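Streaming services should bring back the full closing credits, at normal speed and normal size. I watched Steltham last month, and before the last shot had faded the screen shrank to a corner and a trailer for a cooking show began. The film lists 1,191 names at the end. I saw 6 of them.

Pendo Kariuki edited that film. Marcelle Royer designed the sets. I had to look both of them up afterward. 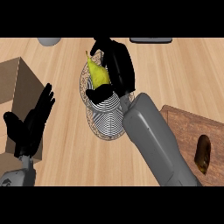

Credits are the only place most film workers are ever named to the public. Set design in particular goes by without comment. Viewers remember the actor at the kitchen table and forget that a person chose the table. Even a bowl with black-and-white stripes inside and a patterned rim, set on pale wood with a pear over it, is a string of decisions, and the people who make decisions like those deserve a line that stays up long enough to read.

The usual answer is that people leave anyway. Some do. At the Gilbert in Lallinard, where I see most new releases, more than 30 people stayed in their seats through the end of Buvari in September. The house lights stayed down until the music stopped. A service could do the same by making the skip button optional and leaving the picture alone.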